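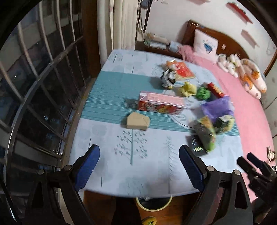
Tablecloth, pale blue with teal stripe band

Ticket 579 – Isten shop, print order from Stadville
Status: closed
Opened: 2022-06-18

Customer reports that the order page rejects the artwork file for a tree-motif tablecloth. Error text: "Upload failed, code 30." Same result in two browsers.

Checked the file. Longest side was over the 2000 pixel limit. Asked customer to resize and try again. Still code 30.

Checked the account. Delivery address was set to Groltmont, which has no print option – the form shows the wrong error for this. Changed address to Stadville, upload went through on the first try.

Wrong error text passed to the web team as ticket 600. Customer confirmed the order and asked for a paper invoice, sent.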